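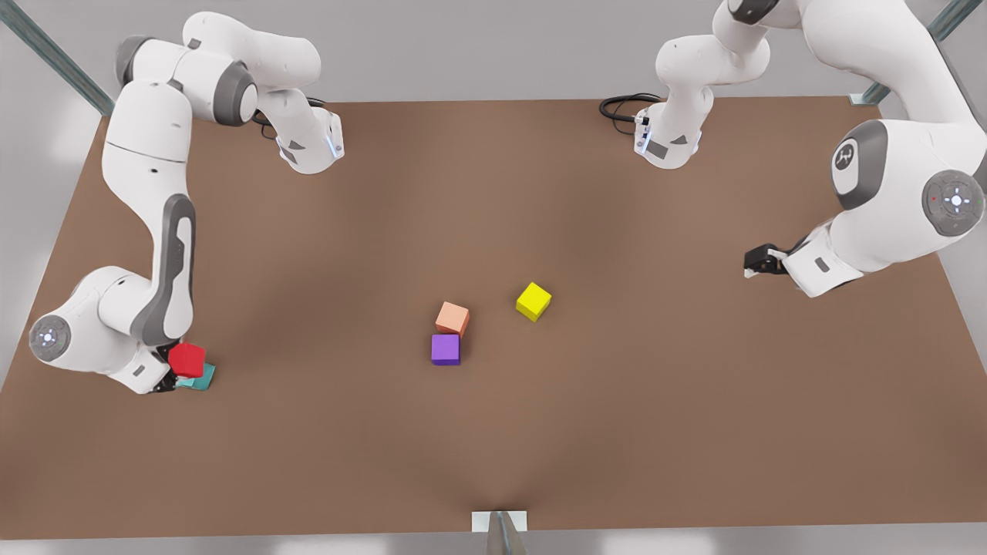 When do the new lending terms at the Stotar Toy Library take effect?

The new terms apply to every loan made from the start of September. Items borrowed before then may be kept until the return date printed on the original slip, and the old charges will apply to them.

The lending terms were last revised when the library had a single branch and opened on alternate weeks. It now operates from two, at Nimell and at Luveck, and membership stands at 229 families. In the past year members made 2,024 loans. Demand has been heaviest for ride-on toys, train sets and larger construction sets, and waiting times for these have grown longer than the library considers reasonable.

Under the new terms, the standard loan period will be three weeks. Ride-on toys and train sets will be lent for two weeks, and may be renewed once if no other family has reserved them. Puzzles, games and baby toys may be renewed twice. Renewals can be made by telephone or at the desk during opening hours. A request left on the answering service counts from the time the message was received.

Members may have up to four items on loan at any one time. Childminders and playgroups holding a group membership may have eight. A set counts as one item, however many pieces it contains.

Items may in future be returned to either branch, whichever one they were borrowed from. Items left at the other branch will be carried across once a week and will not be available to the next family until that has been done. Members who know that an item has been reserved are asked to take it back to the branch where they collected it.

The charge for a missing piece has caused some confusion. No charge will be made for a single missing piece where the set can still be used. Where it cannot, the library will ask for the cost of a replacement part, or of the set if parts are no longer sold. In the past year 17 sets were withdrawn as incomplete. Several had been returned with pieces from other sets in the box, and staff were later able to put four of them back on the shelves. Contents lists are fixed inside the lid of each box, and members should check them both on collection and before return. Odd pieces found at home after a loan can be handed in at any time without charge.
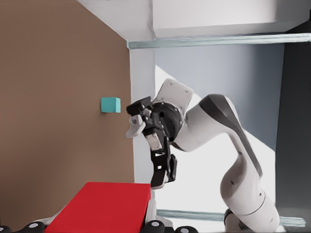 Small turquoise cube, with a larger red block.

Toys should be wiped clean before they are returned. Fabric items should be left unwashed unless the label states otherwise, as the library launders these itself. Batteries may be left in place.

The annual membership fee is unchanged. Families who joined through the Görtz Fund will continue to pay no fee and need not apply again this year.

Printed copies of the full terms are available at both desks. Enquiries should be addressed to Colton Paquette, Lending Manager, at the Nimell branch.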